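Semple School of Business Administration
Office Administration II: Records and Internal Communication
Handout 7: Notices, Boards and Posted Information
Issued 2019-11-25

Purpose of this handout

This handout supports the unit on internal notices. Students should read it before the tutorial and bring a marked copy. The written exercise at the end counts toward the coursework grade.

1. What a notice is

A notice is a short written message addressed to a group and placed where that group will find it. It differs from a memorandum, which is delivered to named recipients, and from a letter, which normally leaves the organization. The sender of a notice does not know who has read it or when. For this reason a notice should not be the only means of telling staff about a matter that affects their pay, safety or terms of employment.

Notices fall into two groups. Standing notices remain in place until they are replaced; fire instructions and opening hours are typical. Dated notices concern a single event or period and must be taken down once it has passed.

2. Parts of a notice

Every dated notice should carry a heading, the message itself, the name of the issuing department, the date of issue and the date of removal. The removal date is the part most often left out. In the Climeo case, studied in Handout 5, old holiday schedules were still posted beside the current ones, and staff in two departments followed the wrong version.

The heading should state the subject in plain terms. "Parking changes in December" is acceptable. "Important information for all staff" is not, as it gives the reader no means of deciding whether to continue.
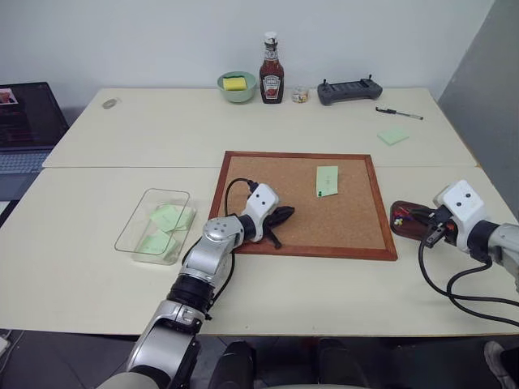

The body of a notice should not exceed 100 words. Where more detail is needed, the notice should say where the full document is kept and which office will answer questions. Abbreviations used within one department should be written out in full when the notice is meant for the whole organization.

3. Responsibility for posted material

Each board should be assigned to one post in the organization, and the duty should appear in the job description for that post. The holder of the post approves material before it goes up, removes expired items and keeps a file copy of each official notice. Personal items, such as sales and invitations, may be allowed in a marked section of the board if the employer's policy permits.

At Plumex, the other firm in our case material, a site with 900 employees had no such arrangement. Any member of staff could post or remove an item. A review of the file found no copies of the shift notices issued during the previous year, and a dispute over notice periods could not be settled from the record.

4. Placement

A board should be placed where staff pass on foot and can stop without blocking the way. Entrances to break rooms are generally suitable; stairways are not. The center of the board should be near eye level, and the needs of wheelchair users must be considered when the height is set. Lighting should be checked in the evening as well as during the day.

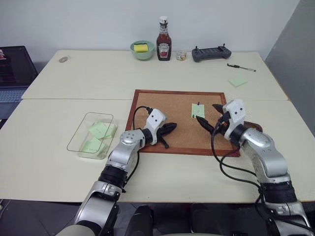
Items should not overlap. When space runs short, expired notices are removed first, and personal items next. Standing notices required by law must remain fully readable at all times.

5. Retention

File copies are kept under the same schedule as other internal correspondence. The course uses the Drarkadel model schedule, printed in the reader, which sets a period of 2 years for dated notices. Standing notices are kept for 2 years after they are withdrawn. The file copy should record where the notice was posted and on what dates.

Written exercise

Draft a dated notice informing all staff that the main entrance will be closed for repairs for part of December. Attach a statement of no more than 200 words explaining where the notice would be posted, who would approve it and how the file copy would be kept. Submit both on paper to the course office.

Reading for the next session: course reader, section on circulation lists.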